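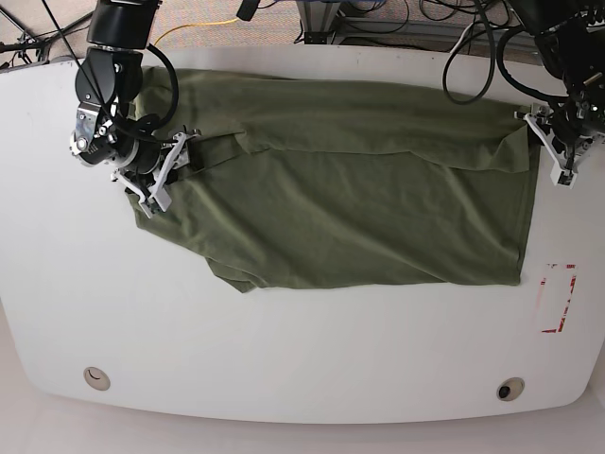 About Povow

Povow is a drawing and picture-looking school in Clarnley. Evening classes, weekend workshops, a small print room, a wall where we hang things. We teach adults mostly, with a Saturday morning group for teenagers in term time.

Quick version for those in a rush: you don't need to have drawn before, you don't need to bring anything to a first class, and yes there's parking, behind the chapel.

Where we are

43 Plundach Road, first floor. The building went up in 1901 as a seed merchant's and you can still read part of the lettering over the side door. Big north windows at the back, which is why we took it. Cold in February. Bring a jumper.

The ground floor is a bike repair place, nothing to do with us, but they will take in parcels if you ask nicely. Street door shuts at 7.15 in the evening, after that ring the top bell and give it a minute. Whoever's teaching has to come down.

How it started

As a reading group, oddly. A few of us met to look at one picture for a whole evening and argue about it. Landscapes, still lifes, old news photographs, the odd record sleeve. Someone started sketching during the talking, then everybody did, and by the next winter we were paying for a model and needed proper easels. The looking evenings are still going, first week of the month, and they're still the cheapest thing we do. Soup included.

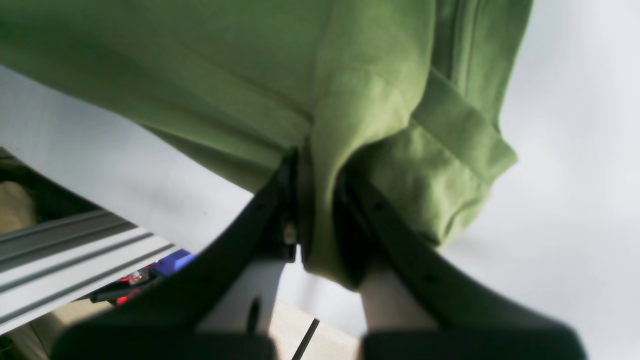 We moved twice before Plundach Road. Once to a scout hut (damp) and once to the back of a cafe which was lovely untill the cafe closed. Most of the plan chests came with us both times. One didn't survive the stairs.

What we teach

Drawing from life and from objects. Charcoal, pencil, ink, some pastel. Monoprint and lino in the print room. A writing about pictures course that runs 90 minutes a week and is harder than it sounds.

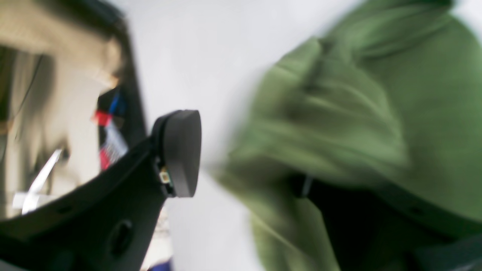

Tone is where nearly all beginners get stuck, so we spend the first half of every term on it. Line can wait. You learn to squint, to find the darkest dark and leave it alone, to stop outlining everything. Black things are the best practice going. A matt black object looks like a single flat shape until you try to draw it, then you find the edge is soft and slightly rounded, the oval hole is a darker dark again, and the tiny gold-coloured connector by the pad catches light and throws all your other values off. Put that highlight in last. People always put it in first.

Classes are kept small and we don't do grades or certificates. There is a crit at the end of term, tea provided, nobody has to put work up. If you miss a week just turn up the next one. We can't refund single sessions, sorry, but you can swap one for a looking evening.

The Sachdeva Room

Our library and hanging space, through the double doors. Second-hand monographs, exhibition catalogues, a box of postcards for copying from. Open to anyone during class hours, members or not. Books stay in the room please. Shows change every half term and are mostly students' work, plus the annual Clarnley one-picture show where 29 people each write a page on the same image. Wildly different pages. Well worth an hour.

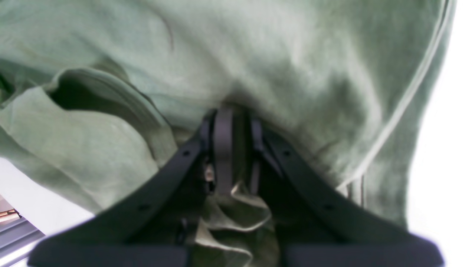

Joining and getting in touch

Term lists go up on the classes page. Book online or at the desk. Concessions for anyone who asks, no paperwork. The lift is small but it works, tell us beforehand if you need the lower easels set out.

Emails get answered on teaching days, so allow a bit of time. Phone is better if its urgent. New term list out in August.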